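Erninance holders vote down pay report at annual meeting

2003-10-17

Shareholders in Erninance, the household goods group, have rejected the company's pay report after a dispute over a retention award to its chief executive.

The vote, held at the annual meeting in Lewis, went against the board by a clear margin. It is advisory and does not cancel the award, but the company said it would write to its larger holders before the end of November and publish a summary of what they tell it.

The award covers 898 thousand shares, to be released over three years provided the chief executive stays in the job. There is no profit target attached. Erninance disclosed it in the notes to its annual accounts in the summer, and several funds said at the time that they had not been asked for their views.

The same accounts showed a fall in operating profit and a cut in the final dividend. The group also closed its packing site at Dusov in the spring, with the loss of 1000 jobs. Work from the site has been moved to two other plants.

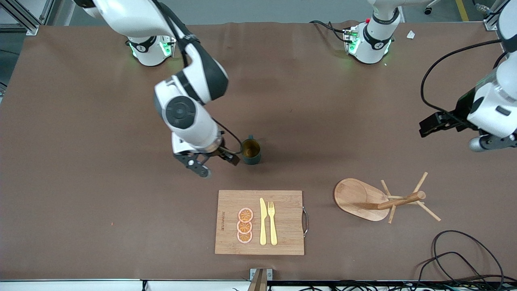

Brallon replied that it had voted against the report because the award paid out for staying put, and that it would have backed a smaller grant tied to cash flow. The fund manager, which is among the five largest holders, said it had raised the point with the board in two letters and had received one answer.

It did not oppose the re-election of the chairman, though it abstained on the director who heads the pay panel. That director was returned with a reduced majority.

The board defended its decision at the meeting. The chairman told shareholders that the chief executive had been approached by a competitor last year and that losing him halfway through a reorganization would have cost more than the award. He did not name the competitor. Asked from the floor whether the approach had been put in writing, he said he would not go into private conversations.

Questions on pay took up more than half of the session. One shareholder asked why staff at Dusov had received the legal minimum in severance while the top of the company was given extra stock. The finance director answered that severance had been set under an agreement reached with the union before the closure was announced, and that the two matters had been decided separately.

Another wanted to know whether the shares would be bought in the market or newly issued. They will be newly issued, the company said, which it expects to have a very small effect on existing holders.

Erninance has had trouble over pay before. In 2000 it withdrew a bonus plan for senior managers a week before the meeting at which it was due to be put to the vote. The present pay policy was brought in the following year and has until now passed without much opposition.

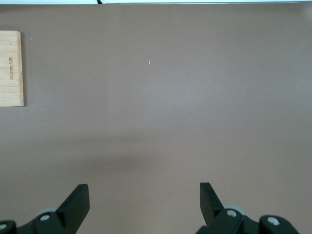 Erninance: the pay policy is due for review next year

Under the policy, the chief executive's annual bonus is limited to his base salary. The retention award sits outside that limit. Holders who voted against the report said the limit meant little if the board could add to it whenever it chose, and some want the wording changed so that any one-time grant above a set size has to go to a separate vote.

The company said it would look at that suggestion along with others. It gave no sign that the award itself would be reduced, and the chairman said the contract had been signed and was binding on both sides.

A second resolution, put forward by a group of small investors, asked the company to report each year on the ratio between the chief executive's pay and that of the average worker. It was defeated, but drew more support than the board had expected. The directors had recommended a vote against it on the grounds that the group employs people in countries where wages differ widely and a single figure would not be useful.

The group of small investors said it would bring the resolution back next year with changed wording. It also plans to ask for figures on part-time staff, who were left out of the last annual report.

All other items were approved, including the accounts, the reappointment of the auditors and the reduced dividend. The dividend will be paid in November to holders on the register at the end of this month.

A total of 2358 shareholders voted in person or by proxy, according to the company. Shares in Erninance closed slightly lower.

The group did not update its trading outlook at the meeting. It said in the summer that sales in the first weeks of the new financial year were level with the year before and that savings from the closure at Dusov would start to come through in the second half. Half-year results are expected in the spring.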